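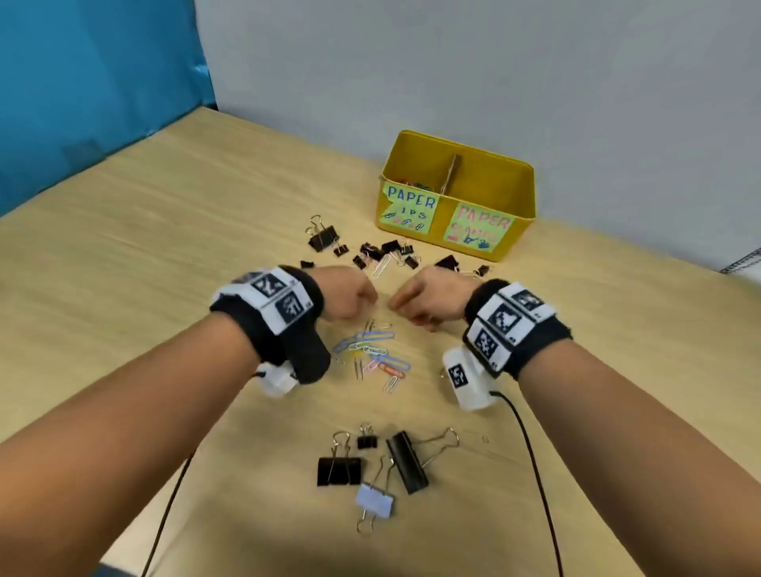
Progress report — Grusgate recording project
07/08/2023

Where we are

Behind on mixing, ahead on writing. Tracking for the Cliner album finished last month, all 11 songs, plus 2 instrumentals we hadn't planned on and may keep for the B-side of the single. Vocals were redone on four of them after the band heard the roughs and didn't like how polite they sounded. Fair enough. The new takes are louder and looser and we'd rather pay for the extra studio days than put out the old ones.

Haworth has the first three mixes. Two approved, one sent back (bass too far up, drums sounding like they're next door). Revised version due next week.

Single

First single is Fukden. Was going to be the slow one but everybody who's heard both picks Fukden. Runs a bit long for radio so there's an edit — cut the second verse in half, kept the horn break. The band were against the edit and then came round when they heard it in the car. Artwork is agreed, title lettering still being redrawn, the first go was impossible to read at thumbnail size.

Release date not fixed. We'd like the single out well ahead of the album, which stays in December as per the application.

Live

Warm-up show at the Grusgate hall went well. 161 tickets sold, room was full enough to feel full. Played six of the new songs. Sound was muddy for the first half, the hall desk is old and two channels dropped out. We've asked for a quote to hire one in for the next date, not in the current budget, see below.

The workshop with the youth group ran the same afternoon. 90 minutes, songwriting mostly, a bit of beat making at the end. They wrote a chorus and most of a verse and want to come back and finish it. We'd like to say yes. Feedback forms are in the folder, some of them only half filled in, sorry.

Money

Studio line is overspent because of the vocal redos. Travel is under, the band shared one van. We'd like permission to move the travel underspend across to studio, form attached. Desk hire would have to come from contingency. Nothing drawn from contingency so far.

Still waiting on the invoice from the horn players, have chased it twice.

Problems

Sample on track seven isn't cleared. We wrote to the label in the spring and got an automatic reply and nothing since. If there's no anwser by the end of the month we replay the part ourselves, the keyboard player already has a version that's close. Might be better.

Video slipped. Director had another job run over. New shoot dates offered, waiting on the band to confirm.

Next

Finish mixes and book mastering. Confirm video dates. Sort the sample one way or the other. Second workshop, if you're happy for us to use the leftover room hire on it. Press photos — the old ones have the previous drummer in them so they cant go out with the single.

Next report will have the full track list and the mastering dates. Receipts to follow seperately.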